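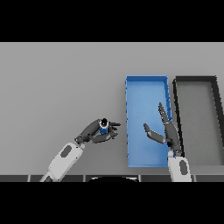
What does a student team do all August with no hardware in the building? We train a sorting policy in simulation, log every episode, and argue about reward terms until the lab gets its bench back.

1/ Thread on the Cundine summer project. Two arms, two multi-fingered hands, one tabletop, two trays. The task is called Desham in our repo: pick up a small cylinder, put it in the correct tray, release, retract. The tray is given by the object's color.

2/ Left hand picks. Right hand stays open near the blue tray. In the current version the right hand only gets control if the object has to cross to the far tray, so it idles for most of a blue episode.

3/ Demos first. Celeste Ibarra and I recorded 162 teleoperated episodes. We discarded 81 of them. The usual fault was a late release: the fingers open, the thumb stays in contact, the cylinder tips over on the tray wall.

4/ The remaining 81 went into a plain behavior cloning baseline. Observations are joint positions plus one head camera view. Actions are joint targets, predicted in chunks. No force input at this stage.

5/ The baseline reaches well and grasps acceptably. It releases badly. Given what we threw out of the demos, the leftover ones are probably still too similar at the point of release. Celeste thinks the chunk length is to blame. We have not separated the two.

6/ Contact settings took longer than the network did. Default friction let the cylinder slide down through a closed grip. Raising it made the object stick to the thumb after opening. We ended up with separate values for the fingertips and the palm.

7/ The camera view is padded top and bottom to make it square. Cropping would be cheaper, but it loses the right-hand tray, and that one already runs past the edge of the view.

8/ Seed 614 is our regression case. The cylinder spawns close to the tray wall and the wrist has to rotate early to clear it. Every checkpoint runs it before anything gets merged. Last night's failed at 11 pm. The one before passed.

9/ Things we changed after the midpoint review:
- randomized tray position within a small box
- randomized object yaw
- dropped the time penalty, which was teaching the hand to throw
- fixed a sign error in the right thumb joint (mine)

10/ Next is the handover: left hand grasps, right hand takes the object, right hand places it in the black tray. Zapata, the other student group, has a working version with parallel grippers. Their code doesn't transfer to fingers, but their episode format does, so we're switching to it.

11/ Config files are in the Clunitia folder on the class drive. Use branch 2, the main one still has the old friction values.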